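The Stasthorpe hall now caps shows at 1,000 people, down from 1,936. Naveen Pal runs the box office and confirmed the figure in September. 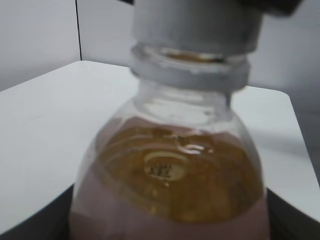

Touring acts feel the cut first. Grarmont need over 16 crew to load in. Outside drinks are limited to a clear plastic bottle with its cap on, checked at the door.

Refunds go out by order number – oldest first.

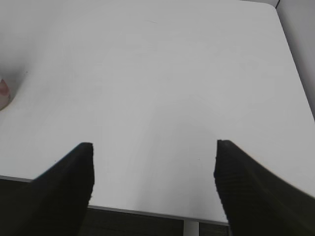 Resale tickets are handled last.
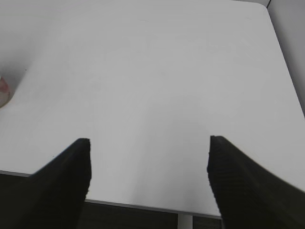 White tabletop, seen from above.

Kamlesh Shukla has the revised seating plan.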